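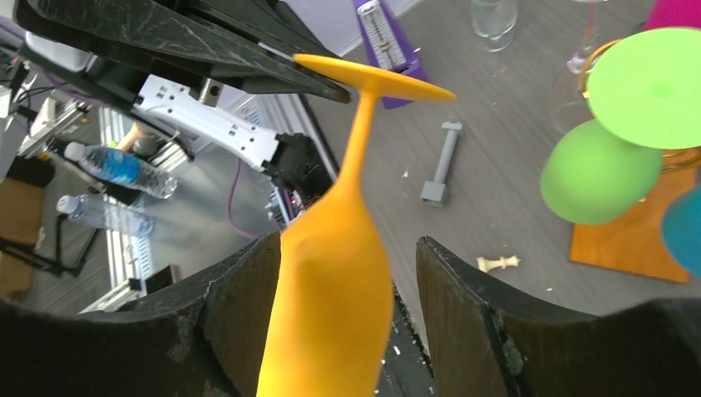

*Yellow plastic wine glass, held upside down*

# Macedo: The Early Films – 2-disc box set

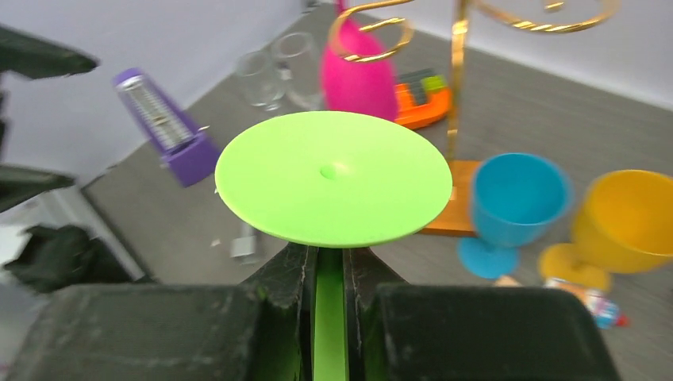 By Jurgita Paju | 28/11/2024

Back in stock. Finally.

Four features from actress Ishbel Lamont, all shot before she left Dustmont for the stage. Romances mostly, one thriller. New scans from the original negatives – color looks great, sound a bit thin on the second film.

**In the box**

- 2 discs, region free
- Booklet with stills and a long interview with Lamont
- Fold-out poster for *Clomville*, her first lead role
- English subtitles on everthing

**Details**

- Label: Zedberg
- Running time: 441 minutes
- Limited to 2,374 numbered copies
- First 1,000 come with the hard slipcase

No commentary tracks, sorry to those who asked. The October pressing had a menu fault on disc 2 – fixed now. Got one of those? Send us your order number and we'll mail a replacment disc. No need to return the old one.

One box per customer. Ships in a padded mailer.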